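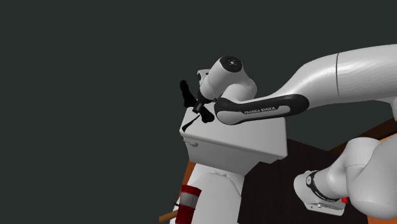 Section 6: Setting up the Fladitar water softener

Read the whole section before you turn anything off. It takes less time than standing in a dark cupboard with a spanner, wondering which of two identical pipes is the one you wanted.

The steps apply to the Fladitar and the Fladitar Slim. If the plate on the back of your unit says Raston, you have the older model with the valve on the left, and you want the Raston booklet. The two look alike until the point at which they don't, and by then there is water on the floor.

6.1 Before you start

You will need:
the Fladitar unit
the bypass kit (in the small bag, taped inside the lid, where most people find it last)
two 15 mm hoses
the drain tube and overflow elbow
an adjustable spanner
a bucket
towels you don't much care for

Find your stop tap and check that it turns. Stop tap handles that have been left alone for years tend to have opinions. If yours won't move with a firm hand, call a plumber now, while the house is still dry.

Leave one cold tap in the kitchen on unsoftened water. The usual place to join the softener is therefore after the branch to that tap.

CAUTION: Do not lift the cabinet by its lid. The lid is held on by two clips and goodwill.

6.2 Placing the unit

1. Stand the cabinet on a flat, level floor that will bear its weight when full of salt and water. A shelf is not a floor, however well you put it up.
2. Leave a gap of 200 mm above the lid so that you can pour salt in. You'll be doing this for years, probably while holding a torch in your teeth.
3. Check that the hoses reach both pipes without a kink. A gentle loop is fine.
4. Keep the unit away from frost. An unheated garage will do in May and will let you down in winter.

6.3 Connecting the water

1. Close the stop tap. Open the lowest cold tap in the house and wait until it runs dry.
2. Put the bucket under the pipe you are about to cut or undo. There is always more water in it.
3. Fit the bypass kit between the two ends. The arrow on the body must point the way the water goes.
4. Screw the first hose to the port marked IN and the second to the port marked OUT. Each takes a flat washer. The spare washer in the bag is there for the one that has just rolled under the cooker.
5. Tighten by hand, then a quarter turn with the spanner. The ports are plastic and extra effort will not be rewarded.
6. Turn the bypass lever to BYPASS and open the stop tap slowly. Look at every joint. Dry them with a towel and look again after ten minutes.

Note: In BYPASS the house has water but the softener is taking no part in it. You can leave things like this overnight if you've had enough for one day.

6.4 Drain and overflow

The drain tube carries salty water away when the unit rinses itself. The overflow is for the day something goes wrong. They must be run separately, and the overflow must go downhill all the way to somewhere you'd notice a drip. Outside, above a path, is good. Behind the washing machine is how people end up with a new kitchen floor.

1. Push the drain tube onto the ribbed spigot and fix it with the clip.
2. Run it to a standpipe or gully. Leave an air gap at the end.
3. Press the overflow elbow into the hole in the side of the cabinet and attach its pipe. 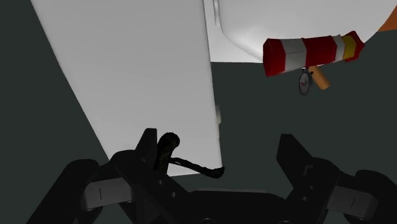

6.5 Salt and first rinse

1. Pour about 6 litres of tap water into the salt tank. You do this once only. Afterwards the unit fills itself.
2. Add tablet salt up to the line. Block salt will not fit, table salt will turn to porridge, and the stuff for icy roads is for icy roads.
3. Plug in the power supply. The display shows the time, which will be wrong.
4. Hold SET until the hours flash, then use the arrows. Press SET again for minutes.
5. Enter your water hardness. Your water supplier can tell you the figure, usually in a choice of units. The Fladitar wants mg/l and will not accept anything over 769.
6. Turn the bypass lever to SERVICE, slowly.
7. Hold RINSE until the motor starts. The first rinse is noisy and comes with a good deal of gurgling. Let it finish.

Run a cold tap on the softened side until the water is clear. A little cloudiness at the start is trapped air.

CAUTION: Do not open the valve cover during a rinse. It is under pressure and you are directly in front of it.

6.6 If it doesn't work

Display blank: check the socket is switched on. We have to put this first.
Water still hard: check that the lever is at SERVICE, then that there is salt in the tank. Hot water lags behind, so give the cylinder a day or two to catch up.
Salt level never drops: a crust may have formed. Prod it gently with a broom handle.
Constant trickle at the drain: go back to BYPASS and ring the Goodall parts desk. Have the number from the back plate ready before you call, as it can't be read with the cabinet against the wall.

Fladitar hose kits sold by Dilow before this issue have a longer OUT hose. Either length may be used.

Section 6 reissued 29 Dec 2020. Replaces all earlier sheets, including the one with the arrow the wrong way round.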